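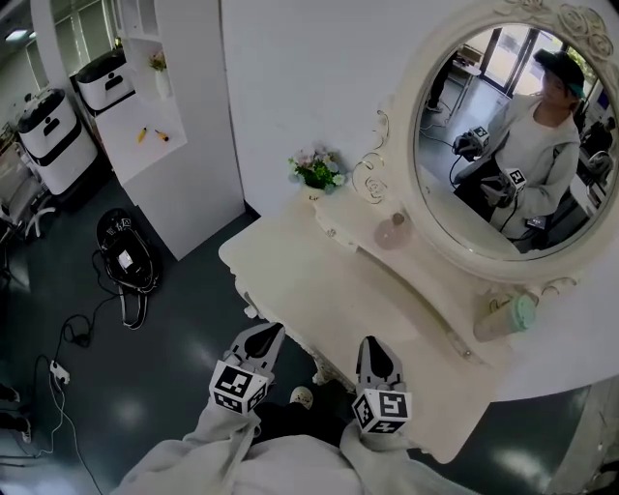 Section 4. Recording a task with the hand-held grippers

The Laxdal grippers let you show a task with your own hands and have the arm try it later. The sales page says anyone can do this in an afternoon. Plan on longer. Moving the jaws is easy, and most of the trouble comes from the room you do it in. Take a dressing table with a big oval mirror over it, a water bottle tipped on its side and a small pink glass bottle standing nearby. To a person that is an easy pick-up job. To the tracking software it may be two pairs of marker cubes, one pair in your hands and one pair in the glass, and version 2 of the software does not always choose well between them. Read 4.1 before you record anything near a mirror, a window or a shiny cabinet door.

4.1 Before you start

1. Put the head camera on and tighten the strap until it stays put when you nod.
2. Pick up both grippers. The printed codes on the cubes must be clean and flat. A cube with a scuffed or peeling code should be replaced. Tape over the corner does not fix it, whatever the old Cokico manual said.
3. Run all cables behind you and walk the full path of the task once, grippers in hand. If a cable pulls tight at any point, move the pack closer.
4. Stand where you will work and look at the live view. Both cubes should have a green outline.
5. If a mirror is in view, check for extra outlines in it. Turn on Ignore Reflections in the Tracking menu, then move one gripper slowly from left to right. The outline should stay on the real cube the whole way across.

Note: Ignore Reflections works by guessing from the size and flip of the code. It does well with a flat mirror at arm's length. We have not had good results with curved glass, and we would not trust it with two mirrors facing each other.

CAUTION: Keep your feet clear of loose cords and power strips. With the camera on, you will be looking at your hands and not at the floor.

4.2 Recording

6. Open and close both jaws fully, twice. This sets the zero point.
7. Say or tap Start. Wait for the tone.
8. Do the task at about half your normal speed. Keep both cubes facing the camera as far as the job allows. A short loss of tracking is filled in by the software – more than 2 seconds is not, and the take will be thrown out.
9. Finish with both grippers held still in front of you, then say or tap Stop.
10. Put the objects back, but in slightly different spots. Repeat from step 7.

The setup wizard suggests 15 takes for a simple pick and place. Treat that as a low number. Shabani Kirui ran our own test of the bottle task at the Merdale workshop and needed 39 before the arm could stand a fallen bottle up again without pushing it away. Small glass items took longer still, and we do not list them as a supported task.

CAUTION: Do not practice with full or open bottles. The jaws are pointed and will tip a light object before you feel any contact.

4.3 Checking your takes

11. Open each take in Skistudum and play it through to the end. The quality score in the corner measures tracking only. A take where you dropped the object can still score high.
12. Delete any take where a gripper jumps from one place to another between one moment and the next. This is the usual sign that the software followed the reflection for a while.
13. Delete any take where you stopped to think. The arm will copy the pause.
14. Click Build. Leave Auto-clean off the first time. It removes bad takes, but it also removes good ones that look unusual, and it keeps no list of what it took out.

Note: The Ready message after a build means the file is complete. It does not mean the arm can do the task. Go to Section 5 and run the first trial at low speed with your hand on the stop button.

Section last changed 1/30/26.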